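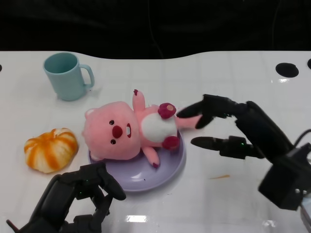 Can a machine clear a table yet? Before we try to answer, I want you to get into the habit of splitting a chore into the parts a person never thinks about. Clearing a table sounds like one job, and on the task card it is one line. For a two-handed robot it's a string of small decisions, and the stuff on the table changes all of them! Take a plush beaver lying on its back across a lavender plate, with its head hanging over one side of the rim and its tail over the other. You can lift the toy and leave the plate, or lift the plate and carry the toy along like a waiter. A person picks one without thinking. A robot has to have a reason to pick, and the black fingers over the tail and by the rim could be the start of either plan. Then there's a mug with a handle, which is a different problem again, and a squishy striped toy that will change shape the moment you pinch it.

Unit 4: Household chores, part one
Notes by Tímea Kerekes
May

Reading before class: the Kastberg handout on grip types, first 10 pages. Skip the math if it slows you down, we'll do it on the board.

1. Soft things and hard things

Soft toys are a friendly place to start. A finger that lands a little off still gets hold of something, because the fabric gives way. But the same give that makes the pickup easy makes it hard to know where the rest of the toy is. Lift a plush by its tail and the head swings. Where will it swing to? A plate has the reverse problem: you know its shape perfectly well, but the rim sits low over the table and a finger has to get under it or pinch it from the side without pushing the whole thing away.

Try it at home with two fingers of each hand and thick gloves on. I mean it, please do this before class. Everyone comes back with more respect for the robot (and sometimes with a chipped plate, so use a cheap one).

2. Two hands on one thing

This is my favorite part of the unit and the part where I talk too fast, so stop me. When two arms hold the same object, each arm is pulling on the other through it. If one is a little late, the object stretches or slips. With a plush you get away with this. With a glass salad bowl you don't.
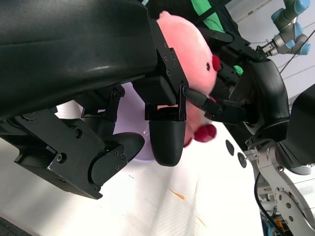 Fig. 2. Plush pig between two grippers, with the pale lavender bowl on the table behind the fingertips.

Look at how much of the pig is hidden by hardware. One eye, the red snout, part of the lower body and a leg, and that's nearly all a camera this close has to go on. This is called occlusion, and it's the reason wrist views are usually paired with a view from farther back. The close view is wonderful for the last bit of the reach and poor for nearly everything else. Note the second finger pressing into the fabric too. How hard is it pressing? You can't read force from a still, only guess at it from the dent, and a controller that works from pictures alone has the same trouble.

3. So, can they do it yet?

Depends on what you count. In the Claltach exercise we score a chore in two ways:

Pickup score: the object left the table and stayed in the hand.
Chore score: everything ended up where it belongs and a person didn't have to step in.

Last term's class ran 20 tries of the table-clearing card. The pickup score was lovely. The chore score was 4. When you go through the logs, the failures are mostly in the joins: letting go of one thing and finding the next, or carrying something past a mug and clipping the handle.

I find this exciting and I hope you will too. The grabbing is in decent shape. What's missing is the boring middle, knowing when a step is done, noticing a mistake, going back for the thing that rolled off. There is a lot of room there for new people with fresh ideas.

Wiping comes next week. A thin orange mark on a white tabletop is a nice small test: does the machine even see it as part of the chore? Nobody wrote "wipe" on the card.

For next time

Pick one chore in your own kitchen and write down each point where you had to look, feel or change your mind. One page. Tokgöz group, please bring the timing sheets from the Londdale lab with you.

Comments

Chiến Đặng: Did the glove thing with oven mitts. Got the plate up on the second try but I had to slide it to the table edge first. Does that count as cheating?

Tímea Kerekes: Not cheating at all, that's a great strategy! Write it up, I want to talk about using the edge of the table in class.

mk_rows: is the pickup score per object or per try? the sheet has one box only

Tímea Kerekes: Per object. I'll fix the sheet.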